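Gripper service moved up at Stoment textile sorting shop

The hand-held grippers at Stoment's garment handling shop will be serviced every 1000 picks starting in November, the company said Saturday. Until now the tools were checked once a month.

Stoment uses the grippers to record garment handling for its Musau folding cell. Knitwear is the hardest on them, the company said, as lint works into the pivots and the fingers begin to close unevenly. Last month 93 recordings had to be done over after one pair drifted out of line.

Under the new routine, a technician brushes out the linkages, tightens the pivot screws and closes the fingers on a dark sweater for a grip check.
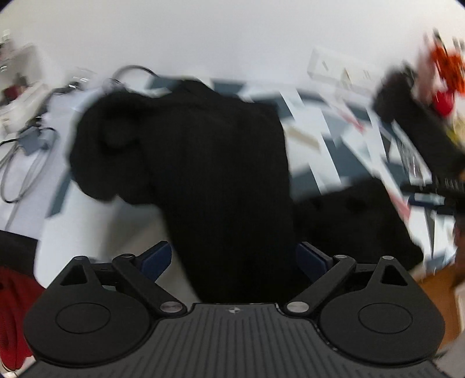 How long is a gripper out of use during service?
The work takes nearly 6 minutes if no parts are replaced. A fingertip change adds another 4.

Replacement fingertips come from Pacheco, a parts supplier in Gritaditz. Stoment said it will keep spare sets at the bench so that a worn pair can be changed the same day. Screws found loose at two checks in a row will be replaced.

The cell itself stays on its present schedule, with belts and sensors looked at between shifts. Service records for the grippers will be kept in the same log.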